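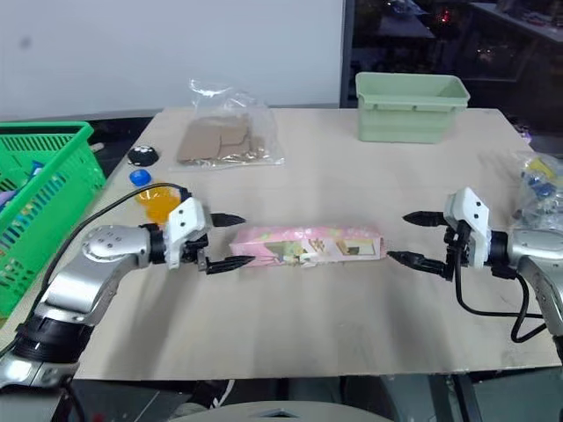
Best way to keep flat cardboard pieces and thin gift boxes?

Home > Storage > Paper and Boxes > Ask

Otura_paper
I have a long, low pink box with a small flower or dot pattern and a faded picture on it. I like it very much and want to mail it to my sister on Friday. I also keep flat brown cardboard in a clear plastic bag with a knot. Is it good to cut these pieces for padding, or will they scratch the print?

jiltholm_attic
Cardboard is fine, but put tissue paper first, because the edges are a bit sharp. Cut the pieces 9 cm wide and stand them along the long sides. I mailed 20 boxes like this and only one came with a bent corner. Please fill the inside too, an empty box is easily crushed.

costello5
just use a bigger box

Ineo
I agree with the tissue. For the bag, I would not make a tight knot if your room is humid. I leave mine open on a shelf and the cardboard stays flat.

Comments
mapleroom: Does newspaper work also?
Ineo: It can leave ink on pale colors, so I do not use it.

Related
Removing old tape from printed boxes
Storing 200 greeting cards
How to flatten curled cardboard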